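Rules for room setup when recording with hand-held grippers?

Rhydian Price
Our group has started recording tidying tasks with a pair of hand-held grippers, in people's homes and spare rooms. So far everyone does the setup their own way. Some clear the room first, some leave it as it is. We have two rooms booked in July and I have to write the rules down before then. What do you have people follow on what stays in the room, when to reject a take, and how to handle personal stuff on the walls? We use Trisell for storage, if that matters. I don't want a 40-page manual.

Meinir Yorath
Just clear everything out. Less to go wrong. We did this at Pondport and had no trouble.

Prodromos Triantafyllou
I disagree with clearing everything. If the policy is meant to work in homes, the room should look like a home. Our rules fit on two sheets and the main ones are these.

Ask the resident before you start and write down what they agreed to. Letters, family photos and anything with a name on it get turned over or put in a drawer. Posters, clothes on hooks and furniture stay where they are.

Clear the floor where the operator will stand and walk. Office chairs are the usual problem. Push them back to the wall, and if the casters don't lock, leave them out of reach of the operator's elbows.

Put the task items on one surface and write down the starting layout before each batch – not after, people forget. Packets and wrappers should be emptied or taped shut.

Check the finger pads and pivot pins every three takes. 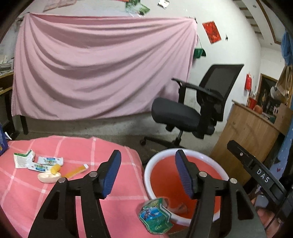 Reject a take if the operator's free hand touches a task item, if someone else talks to the operator, or if the fingers slip off an item and the operator stops to think about it. A slip followed by a normal second try is fine, keep it. We lost nearly 2000 takes at Cetwood when a reviewer threw out every one with a slip, and those were the ones we needed most.

One person records and a different person reviews. Don't let people review their own takes.

Rhydian Price
Thanks, that helps. Do you keep the layout notes with the takes or separately?

Prodromos Triantafyllou
With the takes, same folder. The consent sheet goes somewhere else, with restricted access.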